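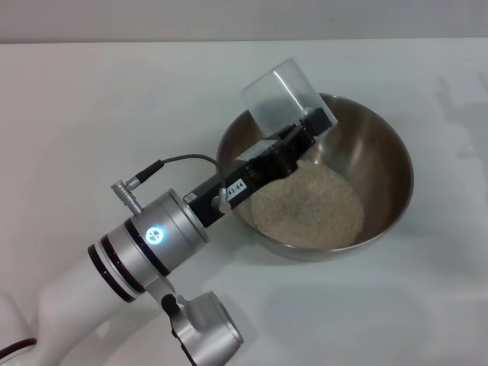
The scooping arm has been at our place since November, and people keep asking me whether it took anybody's job. The short answer is no, but the jobs are different now, and I wanted to write down how before I forget what it was like.

I work at Jadby. We pack dry goods for small shops, mostly grains and beans, in bags that the shops sell under their own names. For most of the time I've been there, the small bags were filled by hand. You stood at a table with a bowl and a scoop and a scale, and you did that until the order was done. A normal order is 200 bags. The largest one I ever worked on was 1008, split between three of us over two shifts, and my wrist was sore for days.

Temex did the installation. They had two people in for a week, and after that it was us and a binder. The binder is fine for turning the thing on and off. It doesn't cover much else, so we started our own notebook, and that notebook is now the thing everyone reaches for.

Most of what's in it is about setup. Put the bowl back on its mark. Don't heap the grain against the far side. Wipe the table between products, even when it looks clean. If the scoop comes up light twice in a row, stop and level the bowl by hand. We used to do all of this without thinking, the way you tilt a bowl toward yourself when it gets low. Now somebody has to notice it and write it down.

There is also the screen, which shows what the camera down by the gripper sees. I expected to use it all the time. In practice a lot of what comes up is plain gray and I can't tell anything from it. 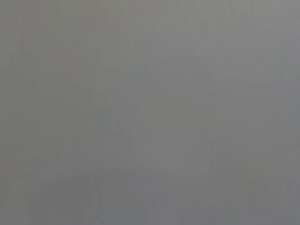
So I mostly watch the arm and the scale. The younger people on the shift are better with the screen than I am, and they check it when something has stopped and the message doesn't make sense. I've been doing this long enough that I hear a bad scoop before I see it.

The pay question came up early. Filling used to be the lowest grade on the floor, and the company's first idea was that minding the arm would stay at that grade. We pushed back. You're responsible for the weights, you clear the stops, you keep the log, and you still fill by hand when it's down. It took more than 30 emails, but the grade went up one step. It wasn't a big raise. I was glad to have it.

What I didn't expect to miss was the talking. Three people at a table filling bags will talk all day. Now there's one person at the arm and the other two are over on sealing and labels, where it's loud. We moved lunch so that the whole line breaks together, and that helped some. It still isn't the same.

On the other side, my wrist is better. I can open a jar in the evening. One woman who was getting ready to quit over her shoulder moved to labels and stayed.

The Mfinanga order is the one we still do by hand. It's a mix with dried fruit in it, and the fruit sticks to the scoop. Temex wants to try a different scoop for it, and the manager has mentioned a machine from Dudance, but neither one has a date. I volunteered for that order the last two times it came in. It's 42 cases, and for most of a day it's the old table again, with the radio on.

Next week I'm training two new hires. Neither of them has ever filled a bag by hand, so I'm going to start them there - one morning with a bowl and a scale, then the arm after lunch.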